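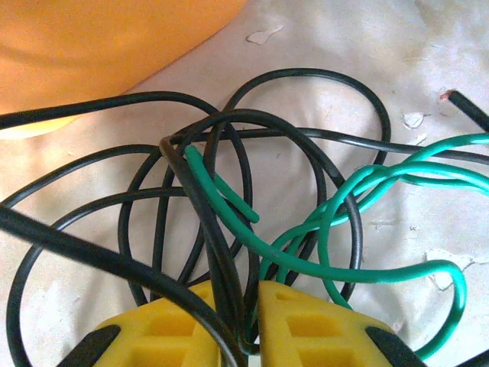 Figure 2. Black and green cables on a white surface.

4.2 Do labels keep household cables in use?

The claim that labeling reduces waste is repeated so often in advice to households that it is rarely given a source. The usual version goes like this: people buy a new cable because they can't tell which of the old ones fits, so a tag on each old one would stop the purchase. We set out to test this in Prarby, and we began with doubts about it.

The doubts had to do with how the claim had been supported before. The Giraldo survey, which most local leaflets lean on, asked people whether they would have bought fewer cables had the old ones been labeled. Most said yes. A question put that way nearly answers itself, and it says little about what a person does at nine in the evening with a dead phone and a drawer full of cords. Stated regret is cheap. We also note that the survey was run through a store that sold labels.

Our own sample was 100 households, of which 43 received printed tags and a short visit to put them on. The others received the visit only, with the same talk about sorting and the same offer to take unwanted items away. At the start, the households together held 756 cables that were not connected to anything. Cables inside walls, and those permanently fixed to an appliance, were left out. Green and yellow ground wires sold by the yard were counted only if they had been cut to length, a rule that caused more argument among the coders than it was worth.

Purchases were recorded in a paper diary. Diaries have known faults, and ours had all of them. Entries thinned out after the first weeks, and several households seem to have filled in a month at one sitting, in the same pen. We kept these in the main analysis and then ran it again without them. The direction of the result did not change, though the second version is too small to carry much weight.

The tagged households bought slightly fewer cables than the others. We do not think this should be read as support for the claim. The gap was of a size that two or three heavy buyers could produce, and one household in the untagged group was fitting out a home office during the study. With that household removed, the gap nearly closes. Maribeth Dizon, who coded the diaries, also found that the reason given for a purchase was seldom "could not find the old one." Far more often the old one was too short, or had stopped working, or was in another room where someone wanted it to stay.

Wilson Condori has argued in response to an earlier draft that tags may work slowly, with the benefit showing up only after a house move or a large clear-out. That may be so. It is also the kind of claim that no study of ordinary length could count against, and we would want to see it stated with a time limit before testing it. By June, tags had already come off in 31 of the tagged households, mostly from cables that were used often. The adhesive type supplied by Ivico held better than the paper loops from Jondodwood, but we did not assign the two types at random and make no comparison between them.

What the visits did change was the number of cables kept. Both groups gave up a good part of their stock when somebody came to the door and offered to carry it away. Whether the tags added anything to that is a question our design could have answered with a third group, visited by no one, which we did not have the money to recruit. Section 4.3 takes up the collected items and how many of them still worked.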